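Search this blog Go

The sink, finally

26/01/2018
Posted by Pikwood
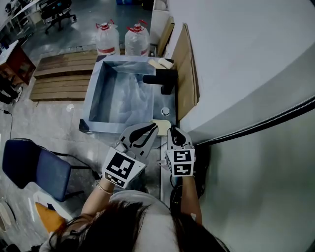 The sink corner, with the small yellow sponge, the soap and the pale block beside it.

I wanted to write in this diary every evening of January and I have written only a few times. Tonight I have tea and a little patience, so I will write about the sink.

When I rented the room on Titton Street I looked at the window, the floor and the price. I did not look at the sink. It is a square metal one and the faucet is black, and I thought, good, it is modern. After one month I know that a metal sink shows everything. A drop of water dries and there is a white circle. You wipe the circle and there is a gray line from the cloth. My mother had an old stone sink in Kurtuluş and I do not remember that anybody ever worried how it looked.

So today was the sink day. I started at 15 minutes past ten, after breakfast. First I took out the round cap of the drain and washed it separately with an old toothbrush. I will not describe what was under it. Then hot water, then a little baking soda, and then I went to drink coffee and let it work. The packet says to wait up to 30 minutes and I waited all of them, I am obedient with packets.

After this comes the sponge. I have opinions about sponges now. The big ones from the Zudlow shop, with the green rough side, are too strong and they leave scratches if you are not careful. The small pale yellow one is soft and it goes into the corners, and a square sink has corners which a round sink has not. It costs more than I like to pay for a sponge. I keep it on the near edge, where I can reach it without thinking.

The soap is a different question. I have one cream bar in the back corner on the right and another pale block beside it. I know that one is enough. But the first is from the market and smells of almost nothing, and the second was a present, and I don't want to hide a present in a drawer. They should have a dish. I looked at dishes and the one I liked was 342, and I put it back on the shelf very slowly.

I also moved the big water jugs, the two with the red caps. Before they were next to the door and I hit my foot on them in the dark. Behind the sink they are better, but when they are full I must carry them a longer way, and I can say that my back has noticed. The two boards I left leaning by the tall white cabinet. One day I will make a shelf from them. I said the same thing to myself in the fall.

The slatted platform is still on the floor, to the left of the sink. I like to stand on the wood in the morning because the tiles are very cold in this season. It should be lifted and swept under. Today I did not do it. I also did not touch the things under the desks, and I don't want to speak about them.

In the evening I made lentils, and of course I had to wash the pot, and now there are new white circles. I saw them and I turned off the light.

Tomorrow: buy vinegar, ask the price of the simple soap dish, call about the heating.

154 views
2 comments
Share this post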